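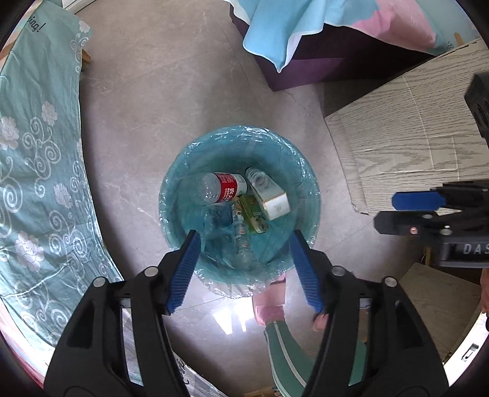 Bin liner, folded over the rim. Contents so far: bottles, a small white box, a green packet.

Notes on liner fit, as I got two messages last week asking why a bag slides down into a round bin. Short thread.

1/ Bag size is printed as volume. Fit depends on circumference. Measure around the outside of the rim with a tape, halve it, and compare that with the flat width of the bag. Flat width should be a little larger than the half figure.

2/ If flat width is smaller, the bag will not go over the rim without stretching, and thin film splits at the side seam first. If it is much larger, you get a loose collar like mine. It works, but it creeps inward under load.

3/ Fold depth. I use 5 inches on a plain round bin. Less than that and one full bottle dropped from standing height can pull the collar in on one side.

4/ Air. A new liner traps air between the film and the wall, so the bag floats and you lose volume at the bottom. Push it down with a flat hand before folding the rim. Do not punch a hole in the liner. Lucía Figueroa tried that in November and had to wash the floor.

5/ Empty bottles are mostly air too. Cap off, flatten, cap back on. With the cap on while you press, the bottle springs back to shape. Bottles left whole bridge across each other and the bin reads full with dead space underneath.

6/ Small cartons: open both ends and fold flat. A closed box standing against the liner puts its corners into the film, and corners are where most of my leaks have started.

7/ Where bottles and cartons are collected for recycling they should not be in this bag at all. Ornthorpe takes both, flattened, caps on. Check your own list.

8/ Tinted translucent film vs. opaque: no difference in strength that I can measure at home. Translucent lets you check for a stray bottle before you tie it. I buy the Brivetden roll for that reason. The Skosley one is thicker but the perforations tear badly.

9/ Iñaki Miranda asks about a rubber band around the collar. Fine on a straight-sided bin. On a tapered one it rides down toward the base. Use a knot in the spare film at the back instead.

10/ Tape measure before the next roll. Will post widths for the square kitchen bin once I have emptied it.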